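Home | About | Recipes | Ramblings | Contact

2021-12-07

Filed under: Life in general, Health, Moaning

So I finally got my booster, and I have Thoughts.

I should say first that I'm very glad to have had it, and the people doing the jabbing were lovely. This is a grumble about everything that went on before the needle. If you've had yours and it went like a dream, please skip to the soup recipe and be happy for the rest of us!

It began with the text message, which told me I was eligible and gave me a link. The link took me to a queue page, and the queue page told me there were 1311 people in front of me. Fine, I thought, I'll make a cup of tea. I made the tea, drank the tea, hung out a wash, came back, and the page had logged me out for being inactive. Second go, I sat there like a lemon and wiggled the mouse every so often, and I did get through – to a list of places offering me appointments in towns I'd need two buses and a packed lunch to reach.

Then my neighbour across the landing said that Maes, the chemist on the parade, was doing walk-ins from nine. No booking, just turn up. I turned up. So had everybody else, obviously, and the line went past the bakery and round the corner by the bins. A girl came out at half past with a clipboard and said they had 100 doses for the day and she was going to walk down the queue and tell us where the cut-off was. I have never stood so straight in my life. She stopped 4 people in front of me.
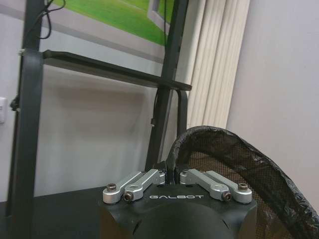
Come back on a weekday afternoon, said the woman behind me in the queue, because mornings are hopeless and they often have a few left over once the people who booked somewhere else as well don't show up. She'd done it that way for her husband and he was in and out before his parking ran out. I asked why she was standing there on a Saturday morning, then, and she said she worked weekdays, and we both had a bit of a laugh about that.

What gets me is how different it was in July, when I had my second one. That was at the leisure centre, in the big hall where they do the badminton. There were arrows on the floor and a chair for every stage of the process. I remember thinking it was the best organised thing I'd ever been part of. They said they could get 2000 through on a good day and I believed them. Now the hall has gone back to badminton (fair enough, people want their badminton) and the whole lot has landed on the chemists and the surgeries, who already had plenty to be getting on with.

My surgery, by the way, has a recorded message that asks you not to ring about boosters. It asks you this after you've been on hold for twenty minutes.

Anyway, I took the advice and went back to Maes after lunch in the week, with a book, and waited under the awning in the drizzle. There were maybe a dozen of us. They took us in pairs, checked our names and dates of birth on a laptop balanced on the cough sweets, and that was that. I sat for my fifteen minutes between the reading glasses and the hot water bottles and bought some hand cream out of gratitude.

For those who like to know these things: sore arm that evening, a bit shivery overnight, and the next day I felt as though I'd moved a piano. I lay on the sofa and watched a whole series about people restoring barns. By teatime I was eating toast, and the day after I was back to normal apart from the arm.

My sister is still waiting for her text, even though she's older than me and lives in the same postcode. She's been told it's on its way. My friend from choir got three texts, two of them after she'd already had it done. I don't envy whoever has to sort that out, but I do wish they'd put the walk-in times on one page somewhere and keep it up to date. The list I found online still had the leisure centre on it.

If you're going this week, take a brolly and something to read, and wear a top with a sleeve that rolls up. I wore a jumper dress. I don't want to talk about it.

Recent posts
Leek and potato soup for a poorly day
The bus timetable has changed again
Choir is back (with the windows open)
What I grew on the windowsill this year
A week without my glasses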